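Dritura Set-Top Box User Manual

Section 6: Recording and Series Reminders
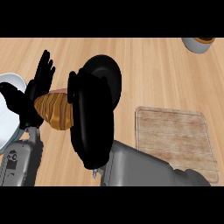 Figure 6-1. Tabletop with baked item and white dish.

We use cookies to remember your language and region. By continuing to browse the Dritura support pages, you accept our cookie policy.

6.1 Before you begin

This section explains how to record single programs, how to record a full series, and how to set reminders for home, property and lifestyle shows that change time slots during the season. It applies to the Dritura receiver supplied with the Kerslake and Flureck channel packages. Subscribers in the Tollville service area should also read the note at the end of 6.3.

Confirm the following before you continue:

- The receiver is connected to your television and the front indicator is green.
- The program guide shows listings for the current day. If the guide is empty, see Section 4, Updating the Guide.
- Your account holder PIN has been set. Recording cannot be turned on without a PIN.

6.2 Recording a single program

1. Press GUIDE on the remote control.
2. Use the arrow keys to highlight the program. To move forward one day at a time, press the right arrow and hold it for 2 seconds.
3. Press OK. The program details page opens.
4. Select Record Once. A red dot appears next to the title in the guide.
5. Press EXIT to return to live television.

To cancel the recording, highlight the title again, press OK and select Do Not Record. The red dot is removed.

Note: A program that is already being broadcast will be recorded from the moment you select Record Once. Earlier parts of the program are not saved unless Live Pause was already running on that channel.

6.3 Recording a series

1. Highlight any episode of the series in the guide and press OK.
2. Select Record Series.
3. Choose New Episodes Only or All Episodes. Daytime renovation and auction shows are often repeated several times a day, and All Episodes will record every showing.
4. Choose how many episodes to keep. The highest setting is 22. When the limit is reached, the oldest unprotected episode is deleted to make room.
5. Set the extra recording time. The standard setting ends the recording at the listed time – select a longer setting for live finals and award programs, which frequently run late.
6. Select Save. A double red dot appears next to each episode that will be recorded.

Caution: Changing a series from New Episodes Only to All Episodes can fill the recording drive quickly. Protect any episodes you wish to keep before making this change.

Note for Tollville subscribers: Local news may replace the first part of some evening programs on channel 69. The guide is corrected when the channel supplies a new listing, and series recordings follow the corrected time. Single recordings do not, and must be set again.

6.4 Setting a reminder

Reminders display a message on the screen before a program starts. They do not record the program.

1. Highlight the program and press OK.
2. Select Remind Me.
3. Choose how early the message should appear.
4. Select Save.

When the message appears, press OK to change to the channel or EXIT to dismiss it. Reminders are not shown while the receiver is in standby.

6.5 When two recordings conflict

The receiver can record 2 channels at the same time. If a third recording is requested, the Conflict page opens and lists all of the programs involved. Highlight the program you do not wish to record and press OK. If no choice is made, the receiver gives priority to the series placed highest in the Series List.

To change the order of the list:

1. Press MENU and select Recordings, then Series List.
2. Highlight a series and press the yellow key.
3. Move the series up or down with the arrow keys and press OK.

6.6 Drive space

The space remaining is shown as a percentage at the top of the Recordings page. When the drive is 93 percent full, a warning is displayed each time the receiver is turned on. Delete viewed programs or lower the episode limit for one or more series.

Caution: Do not disconnect the power cord while the red indicator is lit. Recordings in progress may be lost, and the drive may need to be formatted.

For error codes shown during playback, refer to Section 9.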